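SUKSAWAT (Staff Writer) – A 21-year-old tortoise named Admiral Pudding has been sworn in as honorary harbour master of Suksawat, and half the town turned out to cheer him on.

The tortoise, who lives at the Rerska Wildlife Park, received his title on the main jetty in front of 192 guests, a brass band and one very excited school choir. He wore a navy blue sash made for the day and took 12 minutes to cover the length of the red carpet, with a short stop to eat a dandelion.

"He was magnificent," said Wichai Phromma, head keeper at the park. "He looked straight ahead the whole way – well, apart from the dandelion – and he didn't flinch when the ship's horn went off. I've worked with him for years and I've never been so proud!"
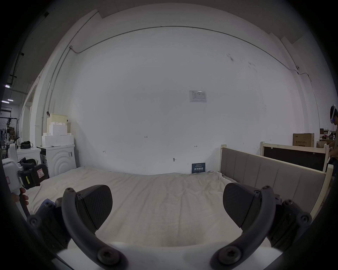 Admiral Pudding is the fourth animal to hold the post, following a goose, a pelican and a much-loved goat called Drultamier. The custom goes back to the crew of the cargo ship Fluten, who were stuck in port for repairs one August and made the goose their harbour master to pass the time. The town liked the idea so much that it kept the job going, and every holder gets a framed certificate, a brass whistle and one night in town as a guest of honour. Past holders have had a proper bed made up for them with an off-white sheet and a grey headboard with channelled panels, and the goat is said to have slept until lunch. The tortoise will get the same offer, though his keepers think he will pick the floor.

His duties are light. He will open the spring regatta, inspect the fishing fleet from a padded cart and appear on the cover of the new tide tables.

Paweena Saithong, who teaches at the primary school, brought her whole class to the ceremony. The children had spent 4 weeks learning a sea shanty in his honour, with a verse about lettuce.

"They sang their hearts out, and he stuck his neck right out to listen," she said. "The kids are already asking if he can come to sports day."

The park says visitors can meet the new harbour master every morning after his breakfast, sash and all.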